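February 7, 2018 - by the Wakham desk
2 min read

I have been going to the Fikby singing night since it was eight people and a kettle, so you can imagine how pleased I was to hear it's getting a proper home! Starting this month the group moves into the old Latuheru dance hall on the Wakham side of the river, and the first night there is already full - all 145 seats of it.

If you haven't been, the idea is simple. You put your name on the list, you pick a song, you get up and sing it. Some people are wonderful, some people (me) are loud, and everyone gets clapped either way. It runs every other week and each turn is kept short so the whole list gets a go.
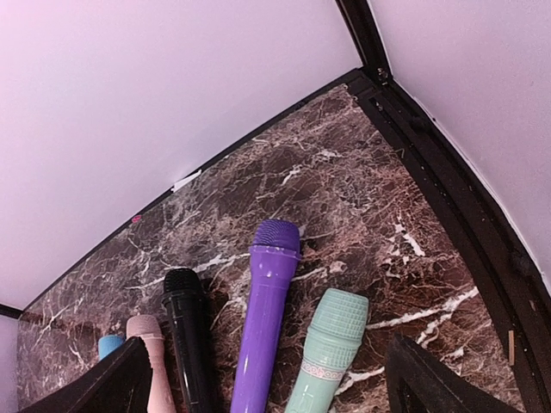

The hall has been shut since October, when the heating gave out, and I did wonder if we'd ever see the inside of it again. A bake sale and two sponsored singalongs brought in $1,000 toward the new boiler, and Jitedow, the hardware store on the corner, covered the rest. I bought far too much lemon cake. No regrets.

Tickets are $5 at the door, kids get in free, and doors open 45 minutes before the first song. Get there early if you want to sit near the front - I'll be the one hogging the aisle seat and still deciding between two ballads.

Contact us | © 2018 Wakham news page | Back to top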